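## Salberg ceiling paint after one winter

I bought the Salberg paint in September for the small corner room, two cans of it, because the shop in Brirberg had no more of the Plindine that I used before. The color is called Cream 30. On the lid it looked too yellow to me, but on the ceiling it became softer and I got used to it in a week.

The paint is thick and does not drip much. I needed two coats, and for the second one I waited seven hours, as the can says. The smell is weak — I slept in the next room the same night. Cleaning the roller took me longer than the painting of one wall, so I take away one star for this. I paid 900 for both cans, and Ekström sells a similar one for 651, but I did not try it.

My ceiling is an old one with texture, and this is a hard test for any paint. Salberg covers the color well, but do not expect that it makes the surface smooth. The small speckles and spots still show near the window, where the daylight is strong, and a faint line, a seam or a crack, runs diagonally over the ceiling. For that you need filler first. With the cream edges of the window the color goes together very nicely, and I would buy it again for the hallway.
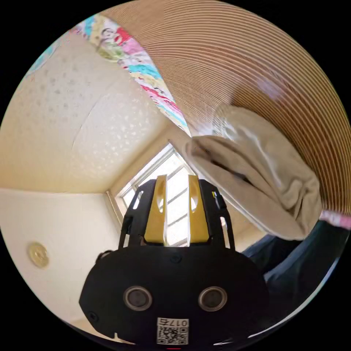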